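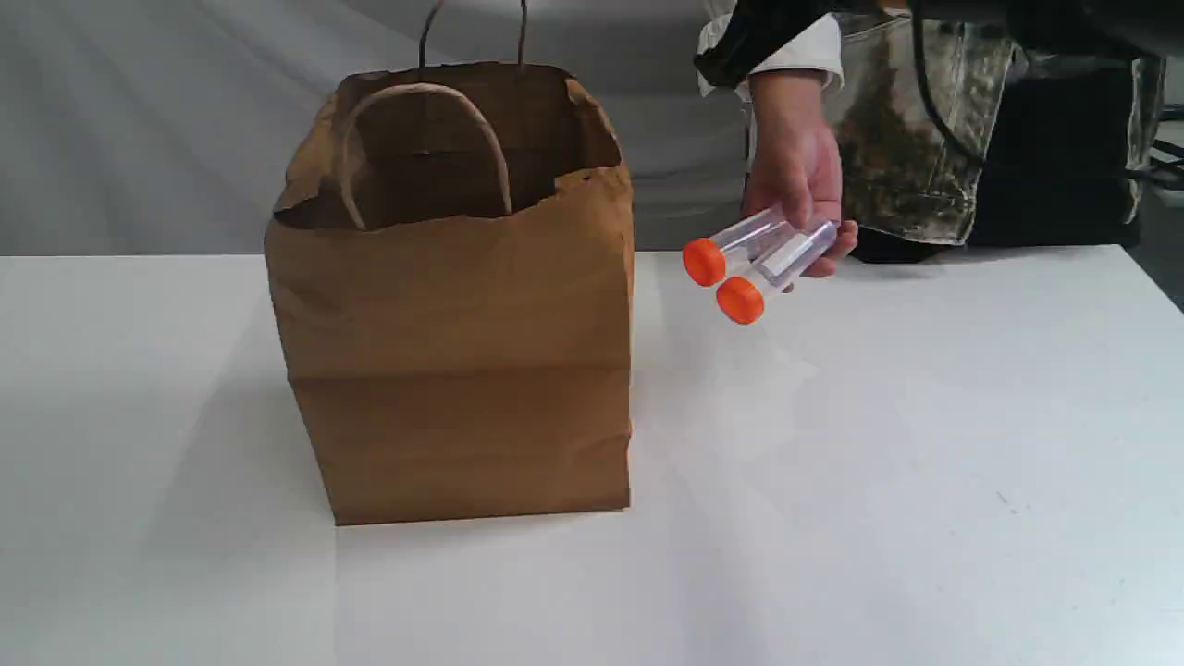
Home | Notebook | Projects | People | Contact

May 20, 2020
4 min read

Long morning on the bagging examples for Salian, and I want to get the notes down while I still remember which arguments we settled and which ones we only got tired of. The plan from February was one object per reach, always, and I was attached to it (it makes the labels so easy!). Tipene has been lobbying for pairs ever since, and having watched him with the sample tubes I've come around. Two tubes held together between the fingers and thumb, orange caps leading toward the open bag, is simply how a person carries tubes when there's a bag to fill, and if we only ever show the model one at a time it will learn a kind of politeness that no lab bench has room for.

So pairs are in. I've added a field to the Irorix sheet called "held together," yes or no, and Tipene Rakena is going to go back over the last 29 clips and fill it in by hand. That leaves us at 2298 clips total for the tabletop set, before anything gets thrown out.

The other thing I keep chewing on is clear plastic. Vedano, our depth filter, does badly with it. The tube bodies come through as holes or as bits of whatever is behind them, and the caps come through beautifully, so on the depth side you get two little orange-capped ghosts. My feeling is that we let the color stream carry it and mark the grasp point by hand, at least until the next filter build. Tipene would like to try a dusting of matte spray. I'm not crazy about that, as the model would then be learning sprayed tubes, but we agreed to do 7 clips his way and compare.

About the bag. Please keep using the old kraft one, wrinkles and torn rim and all. I know there's a stack of crisp ones in the supply closet. A new bag stands there like a box and the learner gets lazy about the opening, whereas a rim that dips and folds inward makes it look for the gap. Same goes for the handles, leave them wherever they end up.

Clips 3 through 7 from the first batch need relabeling. I had "approach" ending at release, and it should end at the rim. My mistake, and I've fixed the note at the top of the sheet.

Still to do: ask Erkis about more drive space, get a second person to label a batch so we can see how far apart we are, and write down what counts as a drop. I'd call it a drop if anything touches the table after the grasp. Tipene wouldn't, if it gets picked up again. We'll have that one out over lunch.

Comments

tipene_r: For the record I'd call it a drop if it ROLLS. Spray clips are going in a separate folder so you can't get mad at me.

mw: Could "held together" be a number instead of yes/no? Somebody is going to grab three sooner or later.

tipene_r: Good point, changing it now before I start on the 29.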